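Gallery: Table work at Zorcombe
Updated 2026-06-23

The Zorcombe site is a training and test building for Vumadier, a contract firm that looks after break rooms, lounges and meeting rooms for other companies. The clearing robots are tried out in the test area before they are sent to a client. This page is for staff and for clients who want to know what the work looks like and what it means for the people who do the job already.

The two-armed machines came to Zorcombe in February. Before that the only automation in the firm was floor cleaning, and the floor machines didn't change much for anyone except the night shift. Table clearing is different. It is what most of our 32 room attendants spend their mornings on, and it was the first thing they asked about when the plan was announced.

Staff call the machine Seo, after the name of the software. The arms are slow compared with a person's. An attendant can walk up to a table, stack everything on it and wipe it down before the robot has finished its second item. The reason for using it is the late clear, between the last meeting and the early start, when it has been hard to fill shifts for several years.

The table tests cover trays, plates, food left behind and cleaning items, on different kinds of surface. Glass tops are in there as several client lounges have them, and so are lettered tops and tables with curved edges, where things can be put down too close to the side.

At the glass table, as seen from the robot's own head: the right hand is closed on a rough, tan-brown item, the left hand is open with nothing in it, and the cream tray on the glass is empty.

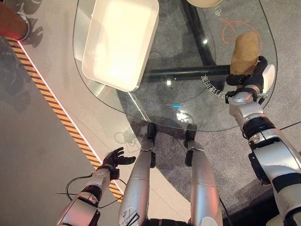 Will attendants lose hours when the robots go out to client sites?

Contracted hours stay the same until the end of the current agreement. Late clears given to the robot are replaced with day work on the same site, and anyone who prefers late shifts can ask to stay on them as a robot minder.

Minding the robot
A minder is an attendant with extra training. The job is to set the room up so the robot can work in it, watch the first few tables, deal with anything it drops or leaves, and fill in the log at the end. It is paid one grade higher than room work. Two people tried it and went back to their old posts, mainly over the amount of standing and waiting. The others have stayed.

The log is the part people complain about. The first version had 869 separate item codes, and a minder had to find the right one for every item the robot failed to pick up. After the spring review it was cut to 300, and there is now an "other" box with room to type. Attendants had asked for that box in the first week.

Setting up a room
Chairs go back against the wall and bags come off the floor. Loose cables near the tables are tied up or moved, apart from at Zorcombe, where some tests are run with things left lying around. Floor tape must be left where it is. If a strip is peeling, tell the site desk and don't patch it with another colour.

Attendants say the setting up takes longer than managers first allowed for. In a small meeting room it can take as long as clearing the table by hand would. Small rooms have been taken off the robot's list for that reason and are back with the day team. Large lounges with fixed furniture are where it saves time.

What the robot leaves to people
Glasses with liquid in them. Anything sharp or broken. Paperwork, phones, keys and clothing, all of which go to lost property by hand. It also leaves final wiping on glass tops. It can move a cloth across the surface, but smears are hard for it to judge and clients notice them in daylight.

Food is a mixed case. Firm items such as rolls are usually fine. Soft cake isn't, and salad has been given up on for now.

The Parus trial
The first client site is the Parus building, which has a staff lounge on the ground floor and meeting rooms above it. The lounge handles 700 trays on a normal working day. Most of these will still be cleared by attendants, and the robot will take what is left after the kitchen closes.

Parus staff were shown the machine at an open afternoon. They wanted to know whether they could carry on eating while it was in the room (they can, at any table outside the taped area) and whether it records conversations. It has cameras but no microphones, and the camera pictures are kept for testing and then deleted. A notice saying so will be up at both doors of the lounge.

The attendants at Parus asked for a say over where the robot is parked. It was going to be kept in their store cupboard, which is also where they hang their coats. It will now go in the recess by the service lift, and the cupboard stays as it is.

Training dates
Minder training is open to all attendants who have finished their first six months. It runs over three mornings at Zorcombe and is paid at the normal rate, with travel. You don't need to know anything about computers. Flat, closed shoes are needed in the test area, and long lanyards should be left at the desk.

Names go on the sheet by the Zorcombe kitchen, or ask your supervisor to put you down. Places on the next course are kept for Parus staff first.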